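Table clearing still slow work for machines
5/19/18

Hanthorpe has put back its trial of a table-clearing machine until August, saying the work with cups and glassware is not ready for a paying customer. The firm had planned to start this month at the Cantero lunchroom in Rirkby, which handles 1000 cups a day. Mugs standing upright are the easy part, it said. Glass and anything turned over take longer.

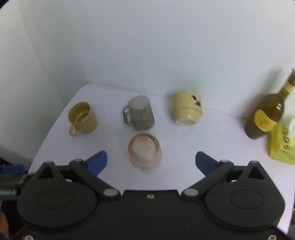 Cups on their sides

Hanthorpe's target is 19 seconds per cup. A worker at Cantero needs 5.

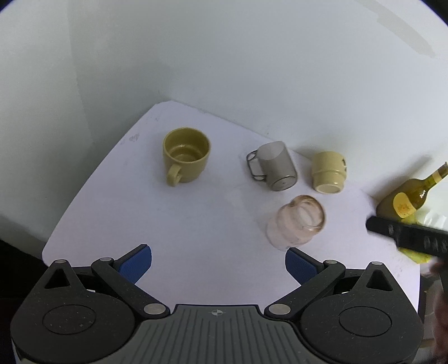

Handles are a second problem, as a wire one and a thick ceramic one call for different grips. Zundura, which is paying for part of the trial, said it would wait for the August results. Cantero's dishwashing staff will stay on the same hours.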